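October, Friday
Entry by Bujar Angelovski

Play food, lot 387, second pass. Continued from Annick's page.

The lot weighed 1768 g this morning without the crate. Annick had 6 g more on her sheet, and I put that down to the paper labels she took off afterward. Her figure stays in the log with mine under it. Scale zeroed before and after.

Washing: lukewarm water, one squirt of dish soap per tub, soft brush only. The green scouring pads are out of use for this lot. Seidu tried one on a spare tomato and it left a haze that shows as soon as the piece is turned under the lamp. The haze did not polish out with a dry cloth. Spare tomato is in the reject drawer with a tag on it.

Label glue from the Durnasen set is worse than the rest. Vegetable oil on a cotton pad, 3 minutes, then soap again. Alcohol is faster but I don't want it on anything painted until we know what the paint is. Trygve asked for a test on the underside of a painted carrot. Not done yet.

Drying on the wire rack, stem down where the shape allows. Pieces with a seam hold water inside and drip for hours after the outside is dry. Squeeze those if they give, otherwise leave overnight. The rack needs something finer laid over it, as grapes and peas go straight through. I used a piece of window screen. Leif, if you need it back, it is on the rack by the sink.

Sorting rules as of today, so that we all do the same thing:

Go by shape first and color second. Half the Gorkden pieces come in colors no vegetable has, and if we sort by color the peppers end up with the plums. Where the shape is between two things, write both names on the tag with a slash and leave it. Do not settle it by vote at the bench. The old list has one piece entered under three names for this reason, and I spent most of an hour this morning finding that out.

Material goes on the tag only if it has been checked. "Plastic/rubber" is an acceptable entry. "Feels like vinyl" is not.

Gloss is noted as matte, satin or glossy, judged against the Tellgate card under the bench lamp. Look for the highlight. A sharp pale streak is glossy, a soft patch is satin. Fingerprints push a glossy piece down a grade, so wipe first -- I had to redo a tray over this.

Open points:
-- paint test on carrot (Trygve)
-- second rack or more screen
-- Lindqvist list uses "aubergine", ours uses "eggplant"; search finds one and not the other. Both words go in the remarks column until the lists are merged.

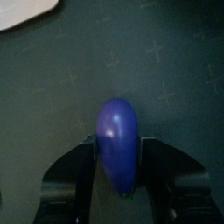 Page last changed: Friday, 4:52 p.m. (B. Angelovski)

Tag text for the blue one: eggplant/chili pepper, violet-blue, glossy, narrow end slightly curved, small green nub at the tip. Material plastic/rubber, not checked. Remarks: aubergine.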